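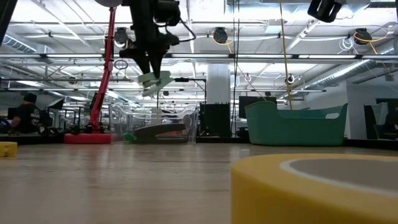
A roll of yellow tape on a light wood-toned tabletop.

How to pack a box of dishes for a move

Most dishes that break in a move break because they could shift inside the box. The job is slow, but it isn't hard. Set aside an evening for the kitchen and do the dishes first, while you still have some patience.

What you need

Small, sturdy boxes
Packing paper, or plain newsprint without ink
Packing tape
A thick marker
Old towels or T-shirts for padding

Get small boxes. A big one full of plates is too heavy to carry safely, and the bottom may give out. When Elsie Quinlan moved out of her place in Jirkunby she used a television box for her dinner set and had to unpack half of it on the stairs.

Step 1. Build the box

Fold the short flaps in first, then the long ones. Run a strip of tape along the center seam and let it go a few inches up each side. Put a second strip over the first. Turn the box over and press on the inside seams with your hand. If anything gives, add another strip across the middle.

Step 2. Pad the bottom

Crumple sheets of paper into loose balls and cover the bottom to a depth of 4 inches. Towels work too. Don't flatten the paper. It needs some spring left in it.

Step 3. Wrap the plates

Lay a stack of paper on the table. Put a plate in the middle, pull one corner of two sheets over it, and set a second plate on top. Fold in the remaining corners and tape the bundle shut. Large serving plates should be wrapped one at a time.

Stand the bundles on edge in the box, like records on a shelf. Plates lying flat carry the weight of everything above them.
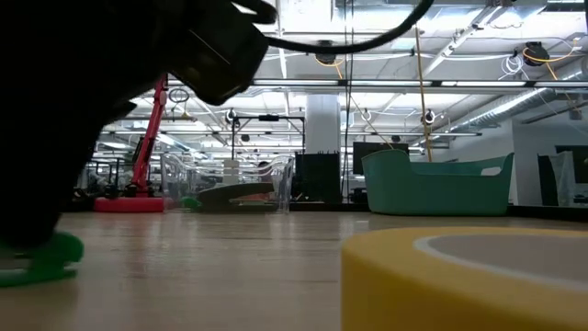 Can I use bubble wrap instead of paper?
Bubble wrap works well, but put a sheet of paper against the dish first. The plastic can leave marks on some glazes if the box sits in a warm garage for a while.

Step 4. Add bowls and cups

Bowls can be nested with paper between them, then wrapped as a group and set on edge. Stuff each cup with paper, wrap the handle separately, and roll the whole cup in another sheet. Cups go in the top layer, rim down.

Step 5. Fill the gaps

Push crumpled paper into every space, including the corners. Close the flaps and rock the box gently. If you hear or feel anything move, open it and add more.

Step 6. Close and label

Tape the top the same way as the bottom. Write the room and the word FRAGILE on two sides as well as the lid, so it can be read when boxes are stacked. Draw an arrow for which way is up.

Keep one plate, one bowl and one mug per person out of the boxes. You will want them for breakfast.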